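March 22, 2018

Spent the morning at the district office in Ustville going over the attendance study. We have records from 31 schools now, and 8 still owe us their February numbers. Braltum sent theirs twice, with different totals.
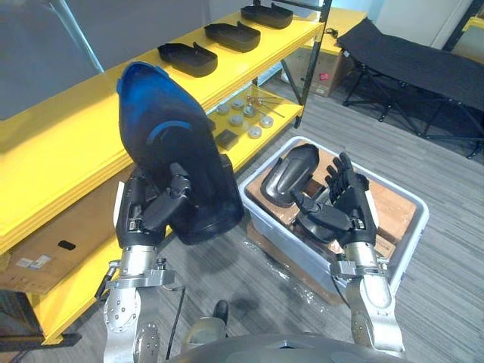

Black and blue shell in the left hand, white bin on the floor.

After lunch I rewrote the survey letter for parents. It has to go to 2,000 homes and the old one ran to two pages. Wulby wants it in Spanish too. Draft is due back next week.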